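Galier House, Allosbridge: the packing rooms

Gallery | Ground floor and upstairs
Photos and notes by Sioned Howells

Galier House is the old seed warehouse at the bottom of Liu Street. Grelteo has had the ground floor and part of the upstairs for storage and packing for a few years, and last winter we moved everything around so that goods come in at one end and go out at the other. People who rent shelf space with us kept asking what had changed, so this page goes through the rooms in the order a box travels. The ground floor is 1,404 square feet and the upstairs is 832. Rafail Chrysikopoulos drew the new layout and did most of the carpentry.

Click a heading for the larger view. Prints are not for sale, but if you want a file for your own use, write to the office.

The street door

Deliveries come in at the street door between 8 in the morning and noon. The old door opened inward and took up half the entry. Rafail rehung it to open out, and a pallet truck can now turn without backing up to the stairs.

The sill is the original one. It is worn down in the middle and we left it that way, with a steel ramp that drops over it when needed.

Check-in counter

The counter used to be in the back office. It came out in two pieces and was put back together along the wall by the door. Paperwork gets done on the left side and opening boxes on the right, and the two are kept apart as much as possible - a packing slip that gets under a heap of filler paper is gone for the day.

Tape, knives and markers go in the drawer below. The knives go back in closed. There was a mix-up over this in December and we would like it not to happen again.

Shelves, north wall

These were bought secondhand from a hardware store that was closing. The uprights are slotted, so the shelves can go up or down to suit what is on them. Heavy goods stay at the bottom and nothing made of glass goes above shoulder height.

The wall behind them was damp for years. It was stripped, left open over a summer and replastered before the shelves went in. There is a hand's width of space behind every bay so that air can move, and renters should please stop pushing boxes into it.

Shelves, south wall

Short-term storage. If your goods are with us for less than a month, they will be on this side. The labels hang from hooks on the front edge and get moved when the goods move.

Bay 21 is by the window and gets the afternoon sun. We put tools and tinware there and keep candles, soap and anything with a printed cover well away from it.

Filler and carton store

Under the stairs. Flat cartons stand on edge, smallest at the front. Before the move they lay in one pile and the size anyone wanted was always on the bottom.

We reuse clean filler whenever we can. Crumpled paper gets a second trip and sometimes a third. Bubble wrap is sorted by whether it still has air in it, a job that takes longer than it should.

The stairs

Steep, and there is no plan to change them. The handrail is new and so are the treads on the lower half. Small boxes can be carried up. Anything that needs two hands and blocks your view of your feet goes up on the hoist at the back.

Upstairs, the folding room

Textiles are checked, folded and bagged up here, where it is dry and the light is better. The long table was built in place and will never leave in one piece. Its top is sanded every spring and has no finish on it - varnish was tried once and it marked a batch of linen.

Blankets are folded in thirds the long way and then rolled. Tablecloths go over a cardboard tube. Sioned's method for fitted sheets is taped to the inside of the cupboard door for anyone who wants it.

Upstairs, the mending corner

Two chairs, a lamp and a thread cabinet from a tailor's shop. Loose buttons and open hems are fixed before bagging if the owner has agreed to it on the check-in form. Moth damage is not mended. It goes in a sealed bag and the owner gets a call.

Packing stations

Back downstairs. The benches were raised by the height of a brick after people complained about their backs, and that has settled it. Each bench has a roll of paper at the left end and a scale at the right.

The order of work is the same at every bench: base layer, heavy items, filler, light items, filler, list on top, close. Shake the box before taping it. If something shifts, open it again.

The floor

The floor was the biggest job of the move. The old boards in the packing area had been patched so often that the wheels of the carts caught on them. They were lifted in sections over a few evenings so that work could go on during the day. Sweep toward the back door, never toward the benches, and keep boxes off the floor overnight.
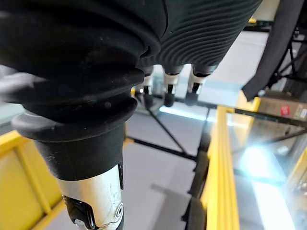
Outgoing rack

Finished boxes wait on the rack by the yard door, sorted by carrier and then by pickup time. The first pickup is at 2 in the afternoon and the second at 5. A box taped after the second pickup stays on the rack until morning, so please don't promise a customer otherwise.

Labels face the aisle. Fragile stickers go on two sides and the top.

The yard

The yard is shared with the upholsterer next door. Vans park along the left wall and leave the gate clear. The roof over the loading step was extended just far enough to keep rain off an open van door.

Old pallets are stacked by the gate and are free to anyone who wants them. Ask first, as a few belong to suppliers and have to go back.

Still to do

The hoist needs a new cable guide. The windows on the yard side are due for painting once the weather is warm enough. Rafail wants to put a second sink in under the stairs, and the carton store would have to move again if he does.

Shelf space opens up again after December. Renters on the waiting list will be contacted in the order they wrote in.

Back to galleries | Renting a shelf | Contact Grelteo, Allosbridge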